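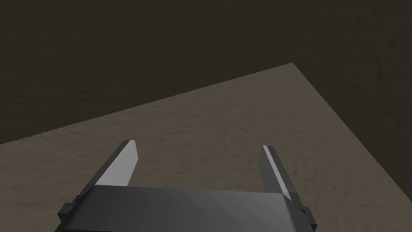
Pladar stellt Drandutex vor: Greifer lernen, ihre eigene Blickrichtung einzuschätzen

28. November. Ich darf heute endlich von Drandutex erzählen, und ich freue mich wirklich riesig! Mein Name ist Fatima Moodley, ich leite bei Pladar die Simulationsgruppe, und seit März haben wir an einer ziemlich schlichten Frage gesessen: Woher weiß ein Roboterarm, wohin seine Handkamera gerade schaut, wenn kaum etwas im Bild ist?

Unser Verfahren schätzt die Lage der Hand aus 20 aufeinanderfolgenden Bildern und meldet dazu, wie sicher es sich ist. Trainiert haben wir mit 2000 simulierten Durchläufen, getestet mit 691 weiteren. 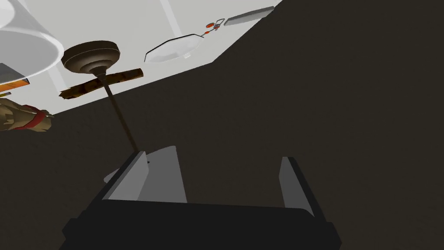

Am meisten Kopfzerbrechen haben uns die extremen Handstellungen gemacht (meine Kollegin Jolene Goodwin kann ein Lied davon singen). Zeigt der Greifer nach oben, hat das Verfahren plötzlich einen Deckenventilator und eine helle Decke vor sich, also jede Menge Kanten zum Festhalten. Gegenüber unserem alten Ansatz Fusutness sank der mittlere Winkelfehler in solchen Fällen um über 49 Prozent! 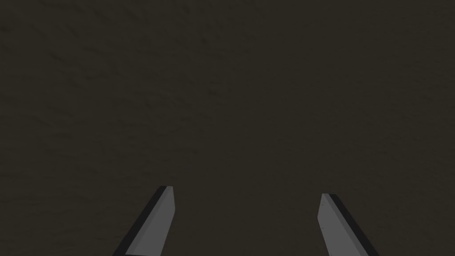
Schwieriger bleibt es bei dunklen, gleichförmigen Flächen. Da gibt Drandutex lieber eine niedrige Sicherheit aus, und der Arm bewegt sich langsamer weiter. Am echten Arm testen wir als Nächstes, zusammen mit Evangelista. Fragen beantworten Jolene und ich gern über die Pressestelle von Pladar.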